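Elel Open Day Set: README

Hi! I'm Ghazala Orakzai and I put this set together after our September open day at Plodow. The demo was simple: pick up a hand-held gripper in each hand, stand at the round table, and move the small stuff around while we record. People loved it (the line went out past the door by lunch) and I came home with 66 recordings I didn't want to just sit on a drive.

What's in it
One folder per recording, sorted by table. Gripper positions come from the marker cubes, so if a cube was turned away for a while you'll see a gap in the track. I left the gaps in.

Known problems
Folder 3 has bad timestamps, please skip it. Some visitors chat the whole way through, so I stripped the audio.

Using it
Load it with the Wodesar reader, or Hayat if you're still on the old one. Questions go to me, Mondays are best!
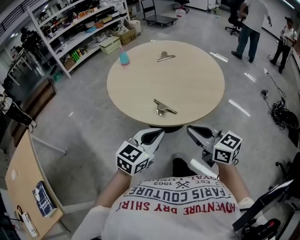
Page 3
Grippers out over the round table, with the big metal clips to go for. The clips were my favorite task of the day, and they're all in the folder called clips.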